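Clunwood Community Help > Home and Garden > Decorating

Hanging wallpaper in a room with a wonky corner?

Posted by Ysaline Bodin, March 4, 2021

Hello all, I hope someone kind can steady my nerves! We moved to Clunwood in February and I have fallen for a big floral paper for the dining end of our kitchen. The trouble is the chimney side, where the corner leans so badly that my spirit level looks drunk. The large pattern worries me, as I can't afford to waste a roll. Do I wrap the paper round the corner in one piece, or cut it? And should I line the wall first? It was painted years ago and is a bit shiny.

2 replies

Florkholm Annie

Oh, you'll be fine — I promise! Never take a full width round a corner. Measure from your last piece into the corner at the top, middle and bottom, take the widest figure and add a centimetre or so. Cut the length to that, smooth it in, then hang the offcut on the next wall against a fresh plumb line, overlapping slightly. The flowers won't meet perfectly, but with a busy pattern the eye forgives a great deal. Ours has peach and pink blooms with fine black outlines, and I have to hunt for the join.

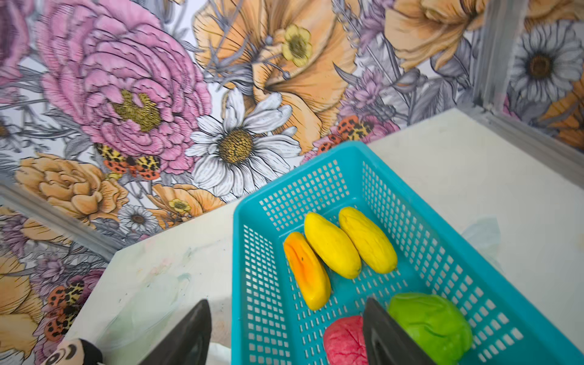

Lining the wall first

Shiny paint needs a rub down with medium sandpaper, then a wash with sugar soap and a good day to dry. I'd line it too, going sideways so the joins don't fall in the same place. My lining paper was 107 pence a roll more than the thin stuff and well worth it. Do check the batch numbers before you open anything, and keep the leftovers for patching.

mr_masson

Just cut it in the corner. Didn't bother lining ours and it's still up. Get one more roll than you think you need.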